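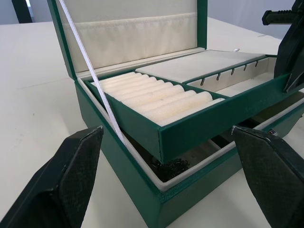 Merkodus bench log
@merkodus_bench · 2022-04-29

A thread about the fault we had with the jewellery box task. I write it down while I still remember the details, and I ask for your patience with my English.

1/
The task is simple to say. One arm holds the tray of the box up, the other arm takes the chain necklace from the compartment under it and lays it on the table. Both arms run from the same Trilari controller. Each gripper has its own cable.

2/
In run 3672 the tray was already lifted. The gripper holding the tray lost its connection for 300 milliseconds. The arm did not notice anything and stayed in position, as it should.

3/
But the gripper did notice, and it did the wrong thing. When the link came back it took the last force command as a new one and added it to the grip it already had. So it squeezed. The tray has soft lining and thin walls, and I could hear it.

4/
I pressed the stop. The arms stopped at once. The gripper continued to squeeze until it reached its own current limit.

5/
This is the part I want other people to read. Our stop cuts the motion of the arms. The grippers are on a separate supply, and the stop does not touch that supply. We had all believed it did. I had also believed it, and I signed the check sheet in January.

6/
No one was hurt. The tray has a dent on one wall and it still fits in the box. I would prefer to have learned this from a drawing and not from a noise. 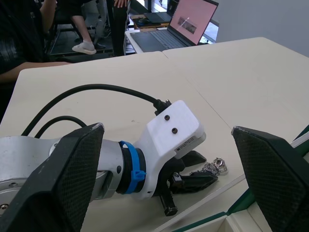 Merkodus bench log

7/
First we looked for the reason of the lost connection. The cable goes into the back corner of the white housing and then makes an arc. When the wrist turns far, the arc becomes tight and the cable pulls on the connector from the side.

8/
With the power on and the arm in hold, I moved the cable by hand with a plastic rod. I got the same dropout 3 times. With the wrist in the middle of its range I could not get it at all, even when I was a bit rude to the cable.

9/
The connector has a latch, and the latch was closed. So please do not trust "it is clicked in" as a test. A latch holds against a straight pull. It does not do much against a sideways one.

10/
We have cable ties near the wrist, but a tie only helps if the slack is on the correct side of it. I had fastened the cable when the wrist was in the home pose, where everything looks generous. Now I route it at the worst pose first and then come back to home.

11/
Somebody will ask about the log. The Trilari log shows the dropout as a warning, in the same colour as the message for a slow camera. There are many slow camera messages. I scrolled past the earlier ones for days, I am sorry to say.

12/
Changes we have made at the Um lab:
- the stop now also cuts the gripper supply
- after any dropout the gripper holds its position and waits for a person
- force commands are absolute, never added
- dropout is an error and it ends the run

13/
The first change has a price. If you cut the gripper supply, the fingers on our model relax, and whatever they hold can fall. For a jewellery box this is fine. For a heavy part above somebody's arm it is not fine at all, so please think about your own case before you copy it.

14/
Also a rule for the table. People like to sit at it and rest an arm on the edge while they watch. From now on, when the motors are powered, arms stay off the table, also on the far side. I break this habit slowly myself.

15/
We repeated the tray lift 4 times with the new routing, with the wrist at full turn. No dropout. I know this is a small number and I do not call it solved. The connector will be replaced next week in any case.

16/
A question for those who use Handine grippers: does yours keep the last force command after a reconnect? I could not find it in the manual, neither yes nor no. If you have tested it, please write me the firmware version too.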